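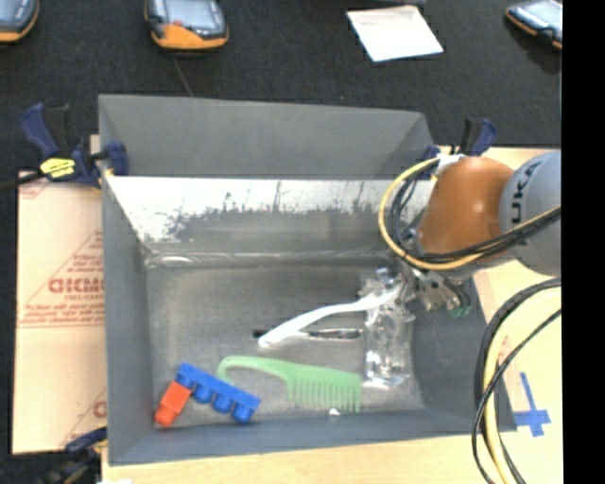
Gray metal bin on a wood tabletop, one clear plastic package at the bottom, blue tape on the right.

Etenesh Wubshet
January 2022

I've read one too many posts telling small shops to throw out their plastic totes and buy big metal bins for the packing table. So, a thread. I'm not against metal bins. I'm against the way they get sold.

Claim one is that they "stay looking new." Look at the inside of the back wall up there. Dark scratches and scuffs in a ragged line all the way across, and the floor is worn too. I don't mind that. A bin is for putting stuff in. But please stop printing "stays looking new" in the catalog.

The Hestach catalog says it twice on one page, by the way. Same page where every bin is shot on a white background with nothing in it.

Claim two: "you can see everything at a glance." Can you? Bare metal throws the light right back. The upper part of that back wall is plain white glare. Then you drop a clear package in there, all shiny folds, and you're asking tired people to spot shiny on shiny.

I pack orders for Beyene, which is a tea and spice shop with a bigger mail business than anyone expected. In October we sent out nearly 3000 parcels. Most of what we pick up all day is in clear plastic. I've got opinions about clear plastic.

The Cikow rep told me a metal bin would "speed up the pick." I asked him compared to what. He said compared to a bin that wasn't metal. I asked if anyone had timed it. He gave me a pen.

So we timed it ourselves. Same order list, same packer, same table. Plastic tote: 55 minutes. Metal bin: 52 minutes. Three minutes, one try each, and she'd had her coffee before the second one. I wouldn't buy a sandwich on that evidence.

(Yes, I know one run is a lousy test. That's my point about everybody else's numbers too. At least I'm telling you how I got mine.)

What I do like about metal: you can wipe it. Chili dust gets into the scratches on a plastic tote and lives there forever. I haven't found a metal one that holds the smell the same way, though I've only been sniffing bins for a couple of years.

What I don't like: the noise. Drop a jar in one from any height and the whole room turns around. Rirex sells a felt mat for this. The mat then holds the chili dust. You see where this goes.

Now the table. People spend a fortune on steel benches to match the bins. Pale wood top is fine. It's quieter, and you can stick tape to it and peel it off again, and a dark or clear thing left lying on it shows up better than it does on gray.

Speaking of tape. I will defend blue tape to anybody. I like a mark on the table for where the bin goes. Bins creep. You lean on them, you bump them with a hip, and by lunch the thing is halfway to the scale.

But one strip isn't a mark, it's a piece of tape. Cross two strips so there's a corner or a center to line up with. I had an L shape on mine for months and then someone wiped the table and took half of it with them – now it's an I, and it means nothing.

Somebody's going to reply that I should use printed floor decals cut down to size. I tried those. They cost more than the tape and left glue behind when I moved the table. No thanks.

Back to clear packaging for a second. "Clear sells the product," sure, on a shelf. In the bottom of a deep bin it's a crinkled thing with white glints on it and the label is wherever the label ended up. We put a bright paper sticker on the top fold of ours. Cheap, ugly, works better than anything the reps have shown me so far.

And size. Everybody buys the biggest one. Then it takes up the middle of the table and you've got nowhere to fold a box. Measure your table first. Then measure the longest arm on your shift, and then the shortest, and buy for the shortest.

Where I'm at: we bought 2 metal bins, used. They were scratched when we got them and the price was right. The rest of the totes are staying until they crack.

If you've got real timings, more than one run, with the method written down, send them over. I'll read them. If you've got a catalog page, I've already seen it.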